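**Skarberg Field PA, marshal set**
Stock status: in stock, ships Friday

The Skarberg Field PA is a battery-powered public address system for rallies, vigils, marches, and open-air meetings where no mains supply is available. It is built for speech. Music playback is possible through the line input but the low end is filtered, and buyers who need it should look at the larger Prevetti cabinets instead.

The marshal set includes everything needed to address a standing crowd of up to 400 people in an open square with moderate traffic noise. For larger gatherings, a second cabinet can be linked by cable. Linked cabinets share one mixer and one set of microphones.

## What is in the set

- Speaker cabinet with shoulder strap and pole socket
- Folding tripod, steel
- 3 handheld wireless microphones with foam windshields
- Removable battery pack (fitted)
- Mains charger
- Link cable
- Rain cover for the cabinet
- Printed quick guide and frequency card

## Specifications

| Item | Value |
|---|---|
| Intended use | Outdoor speech |
| Audience, single cabinet | Up to 400 people |
| Wireless microphones | 3 |
| Battery | Lithium iron phosphate, removable |
| Rated charge cycles | 3,000 |
| Inputs | Microphone, line |
| Outputs | Link, recording |
| Siren tone | Yes, behind a covered switch |
| Price, marshal set | $1,183 |

## Operation

Power is controlled by a recessed switch on the rear panel. The level control for each microphone is a separate knob. All knobs can be turned with gloves on. A priority switch on microphone A mutes the other two while its talk button is held down, so the lead marshal can break into a speech with a safety announcement. Releasing the button restores the earlier levels.

The siren tone is intended for evacuation only. It bypasses the level controls and plays at full output until the switch is closed again. Many cities restrict siren tones at permitted assemblies. The tone can be disabled with a jumper inside the battery bay; the quick guide shows its position.

The recording output carries the mixed signal at a fixed level. It is unaffected by the cabinet volume and is suitable for a reporter's recorder or a camera input. Plug in before the first speaker starts, as the connector can produce a click.
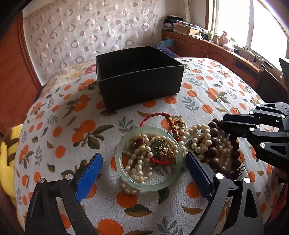 *Open black box and jewelry on a citrus-print tablecloth*

## Placement

Mount the cabinet above head height whenever the site allows. Sound from a cabinet at chest level is absorbed by the front rows, and people at the back will push forward to hear. Point it away from building fronts with large glass areas. Keep the microphones behind the plane of the speaker to avoid feedback.

For a moving march, carry the cabinet on the strap with the grille facing to the rear. The person carrying it should wear hearing protection. Do not use the tripod on a moving vehicle or trailer.

The article "Speech levels in open squares" by Veronika Schwaiger and Yi-chun Ng, available from our download page, covers placement in more detail. It includes the measurement sheets from the Testley trials in September.

## Permits and frequencies

Amplified sound at a public assembly often requires a separate permit from the one for the assembly itself. Check with the issuing office before ordering. The permit form usually asks for the type of equipment, the hours of use, and the name of the person in charge of it.

The wireless microphones use license-free channels. Set them with the dial under the battery door. If police radio, broadcast crews, or another group's system causes interference, change all microphones to a new group from the frequency card. Changing only one can make matters worse.

## Battery care

Charge the pack fully before storage and again every few months. The charger may be left connected. Packs can be swapped without tools, but the cabinet must be switched off first. Air carriers may treat the spare pack as restricted cargo.

## Compatible accessories

- Kerekes long pole, for use with the cabinet socket
- Kerekes two-bay charger
- Spare battery pack
- Headset microphone (replaces one handheld)
- Padded transport bag

The older Skarberg pole does not fit this cabinet.

## Orders and service

Quotes for civic groups, unions, and newsrooms: Sabina Koubek, sales desk. Repairs and spare parts: Annelies Gisler, workshop. Please include the serial number from the battery bay with every repair request. Rental sets are handled separately by Nadja Baumgartner and must be returned with the frequency card.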